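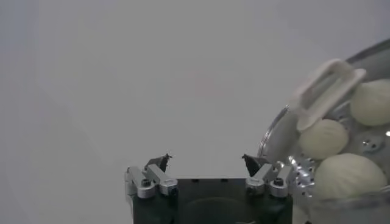

찜기 만두 집기 데이터셋 (Vilulura 동아리)

개요

Vilulura는 학부 로봇 동아리이고, 이 저장소는 봄 학기 프로젝트에서 모은 조작 데이터와 변환 스크립트를 담고 있다. 과제는 로봇 팔 한 대로 찜기 안의 찐빵이나 만두를 집어 옆 접시로 옮기는 것이다. 폴더 이름은 처음에 정한 대로 mandu로 두었다. 안에 든 것이 찐빵이어도 mandu 폴더에 들어 있으니 검색할 때 주의한다.

학기 말 교내 대회 Zidell의 자유 과제 부문에 제출한 버전이 v1이고, 지금 올라와 있는 것은 라벨을 고친 v1.1이다. v1로 학습한 체크포인트는 v1.1에서도 그대로 불러올 수 있다.

구성

episodes/ 에피소드별 폴더. 손목 카메라 영상, 관절 각도, 그리퍼 벌림 값
labels/ 에피소드별 성공 여부와 실패 유형
scripts/ 변환, 재생, 분할 스크립트
splits/ 학습용과 평가용 목록
docs/ 수집 일지, 배치표

전체 에피소드는 900개다. 이 가운데 평가용은 40개이고, 나머지는 모두 학습용이다. 평가용 목록은 v1부터 바뀌지 않았다. 새로 수집한 에피소드를 추가하더라도 splits/eval.txt는 건드리지 말 것.

수집 방법

조작자가 리더 암을 잡고 움직이면 팔로워 암이 따라가는 방식으로 수집했다. 조작자는 Rosalía Toledo, Yi-chun Lam, Fulgencio Moya 세 명이다. 사람마다 접근하는 습관이 다르다. Toledo는 위에서 수직으로 내려가고, Lam은 찜기 테두리 쪽에서 비스듬히 들어간다. Moya는 두 방식을 섞어 쓴다. 조작자 정보는 meta.json의 operator 항목에 이니셜로 적혀 있다.

에피소드 하나의 길이는 대략 27초다. 시작 자세는 고정하지 않았고, 그리퍼는 벌린 상태에서 출발한다. 찜기 위치와 내용물 배치는 docs/layouts.csv의 배치표 7종을 돌려 가며 썼다. 배치표에는 내용물의 수와 찜기의 방향이 적혀 있다. 배치 사이의 미세한 위치 차이는 기록하지 않았다.

찜판 손잡이는 빼지 않고 수집했다. 손잡이가 내용물 가까이 놓인 경우 손끝이 손잡이를 먼저 건드리는 일이 잦았고, 이런 에피소드는 지우지 않고 실패 유형 handle_contact로 남겼다.

라벨

success: 내용물이 접시 위에 놓이고 그리퍼가 떨어진 상태로 끝남
drop: 옮기는 도중 떨어뜨림
deform: 옮기기는 했으나 피가 찢어지거나 눈에 띄게 눌림
handle_contact: 손잡이와 접촉해 중단
timeout: 제한 시간 초과

라벨은 Inmaculada Herrero가 전부 한 번 달았고, Montserrat Cifuentes가 deform과 success의 경계에 있는 것만 다시 보았다. v1에서는 살짝 눌린 것을 success로 처리한 에피소드가 섞여 있었다. v1.1에서는 모두 deform으로 옮겼다. 한 에피소드에 실패가 두 가지 이상 나타나면 먼저 일어난 쪽을 적었다.

사용법

의존성은 requirements.txt에 있다. 설치한 뒤 아래 순서로 실행한다.

python scripts/convert.py --src episodes --dst out
python scripts/replay.py --episode 12 --dry-run
python scripts/train_split.py --dst out

replay.py를 실제 팔에 연결해 쓸 때는 반드시 --dry-run으로 경로를 먼저 확인한다. 작업대 높이가 우리와 다르면 손끝이 찜판에 닿을 수 있다. 높이 보정값은 config/table.yaml의 z_offset이다.

알려진 문제

찜기의 금속 테두리에서 반사가 강하게 생기는 에피소드가 있다. 노출을 고정하지 않은 초기 수집분에서 특히 심하다. 해당 목록은 docs/glare.txt에 정리했다.

찜판 구멍이 촘촘해서 깊이 추정 결과가 자주 튄다. 깊이 값은 배포본에 넣지 않았다.

그리퍼 벌림 값은 영상보다 조금 늦게 기록된다. convert.py가 기본으로 보정하며, 원본 값이 필요하면 --raw-gripper를 붙인다.

배경이 거의 단색이다. 무늬 있는 식탁보나 어수선한 주방에서는 성능을 확인하지 않았다.

Windows에서 경로에 한글이 들어가면 convert.py가 멈춘다. 영문 경로로 옮겨서 실행한다.

남은 일

8월에 대나무 찜기로 바꾸어 추가 수집을 할 계획이다. 배치표 초안은 Moya가 작성 중이다. 손끝에 씌울 실리콘 덮개도 같이 시험하며, 결과는 별도 브랜치에 올린다.

이용 조건과 문의

수업과 연구 목적으로 자유롭게 쓸 수 있다. 재배포할 때는 동아리 이름과 버전을 함께 적는다. 라벨 오류는 에피소드 번호를 적어 이슈로 올리면 Herrero가 확인한다.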